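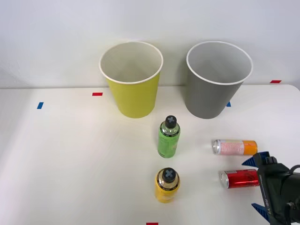
Paper is the fiber that most people believe they already know how to recycle, and for newspapers and corrugated boxes they are mostly right. Drinks packaging is where the belief breaks down. Put two plastic bottles, two aluminum cans and a pair of paper cups on a white table and ask residents to sort them, and the bottles and cans are dealt with in seconds. The cups take longer. A yellow cup and a gray one, both with a rolled white rim, look like plain paper and are usually placed with paper. At the Irkach mill, that decision sets the cost of everything that follows.

A hot-drink cup is made from bleached paperboard with a thin layer of polyethylene bonded to the inside face. The layer keeps liquid out of the board and lets the side seam be sealed with heat instead of glue. The rim is rolled for stiffness, and the roll traps several turns of coated board on top of one another. In a pulper, water has to reach the fiber from the uncoated side only, and inside the rim it has very little room to do so.

Sun-ja Yeo runs the wet end at Irkach. Her standard pulper, built for office waste, holds a batch for 5 minutes. Cup stock at the same temperature and consistency comes out of it as flakes, with good fiber still attached to film. The flakes are caught by the first screen and leave with the rejects.

"The screen is doing its job," Yeo says. "It sees a large flat object and throws it out. The fiber on the back of it goes too."

Her cup line uses a separate drum with a 58-minute cycle. The water is warmer, the rotor is slower, and the film comes away in pieces large enough to screen cleanly. Running the rotor faster would shorten the cycle, but it also cuts the polyethylene into fragments small enough to pass the slots. Those fragments melt on the dryer cylinders and leave pinholes and shiny spots in the finished sheet. Yeo tried the faster setting in September and went back after two reels.

The fiber itself is worth the trouble. Cup board is made mostly from virgin softwood, and the strands are long and have been through a paper machine only once. Savita Semwal, who buys pulp for the tissue maker Awasthi, blends it into towel grades, where length matters for wet strength. She pays by measured freeness and ash content. Cup fiber has very little ash, as the board carries almost no filler apart from the print coating on the outside.

Color is a smaller problem than it appears. Most cup printing sits on the surface and lifts off in flotation, although deep solid colors take a second pass. Semwal's tolerance depends on the product. Brown towel accepts nearly anything, and white facial tissue accepts very little.

Supply is harder to manage than chemistry. Cups are bulky and light, and a bale made from loose cups weighs less than one of mixed paper at the same press setting. Trinh Trịnh schedules freight for Ikus, a collection company that serves 173 office buildings and hospital sites. Before Ikus began stacking cups in tube-shaped bins, its trucks were full by volume long before they approached their weight limit. Stacking changed the arithmetic. It also removed most of the lids, which are usually polystyrene or polypropylene and belong in a different stream.

Leftover liquid remains the most common fault. Milk sours in the bale, and sugar feeds mold that weakens the fiber and stains it. Ikus fits each bin station with a drain, and drivers may refuse a load that drips when tilted. Trịnh says the refusal rate is highest at sites where the drain has been placed after the cup tubes instead of before them. Moving it costs nothing.

New coatings are intended to remove the film altogether. Grokow, a converter, now runs 4 trial grades with water-based dispersion barriers, applied at the board machine and thin enough to break up in an ordinary pulper. Roya Ebrahimi, its technical manager, lists the remaining faults plainly. The coating can stick to itself in the reel during hot weather. Seam strength varies with humidity, and the forming machines need a narrower heat window than they do with polyethylene. One of the grades passed the company's leak test with black coffee and failed it with coffee and cream.

For the mill, a mixed supply creates its own difficulty. Dispersion-coated cups left in the long drum release fine particles that a short cycle would not, and the two types cannot be told apart by eye at the bale opener. Yeo has asked Grokow for a mark on the cup base that an infrared sorter could read. Ebrahimi's team is testing inks for it, and the first marked rolls are due at Irkach after the spring maintenance stop.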